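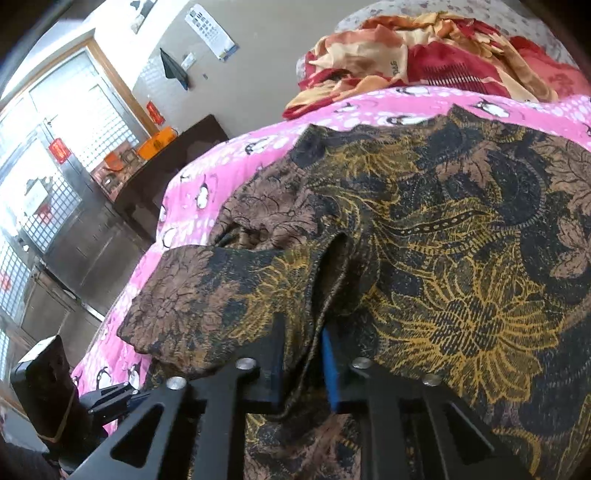

The brown paisley, on the penguin sheet, ahead of folding.

Wednesday, March 28, 2018

It has been the practice of this blog to report on the state of the household linen and clothing at the end of each season. The present entry concerns thin knitwear, a category that was left out of the December report and has since been the subject of several letters from readers.

The garment shown is a brown knit with large flowers in golden yellow and a good deal of black leaf work. It was bought at the Mosari market in Pilness, from a stall that sells only printed jersey, and it has been worn more often than anything else in the wardrobe. A print of this kind is forgiving of tea and of gravy. It is less forgiving of the person who has to fold it, as the pattern makes it hard to find a seam or to tell a sleeve from a hem.

All folding in this house is done on the bed. The ironing board is too narrow, and the kitchen table is generally in use. The pink sheet with the penguins and polka dots was intended for a child's room and was transferred to general service when the child in question declared a preference for stripes. It has proved a satisfactory surface. Dark clothing shows up well against it, and stray socks are quickly found.

The method adopted for thin knits is as follows. The garment is picked up by a single fold of cloth and given one firm shake. It is laid face down, and the body is smoothed outwards from the middle with the flat of the hand. Sleeves are brought in across the back. The sides are then turned in so that they meet, and the whole is folded in three from the hem. Rolled hems must be opened out with the fingers first, or the roll will set and no amount of pressing will remove it afterwards.

Hangers are not recommended. Two cardigans were lost to hangers last winter, both with points at the shoulder that could not be steamed out. Thin knits now go in the second drawer, standing on edge, and the drawer is not to be filled beyond the point at which a hand can pass down the side.

Washing is carried out at 40 degrees for everyday items. The Irkero machine has a shorter programme for delicates, which has been tried and found to leave soap in the cuffs. Garments are turned inside out beforehand and dried flat on a towel.

A correspondent has asked whether printed jersey may be tumble dried. It is the position of this household that it may not, although the label on a similar top from Mthembu permits it.

The next entry will deal with blankets. The large wool one is still at the mender's and will be reported on separately when it is returned. Readers who wrote in about moth sachets are asked to wait for that entry, where the matter will be covered in full.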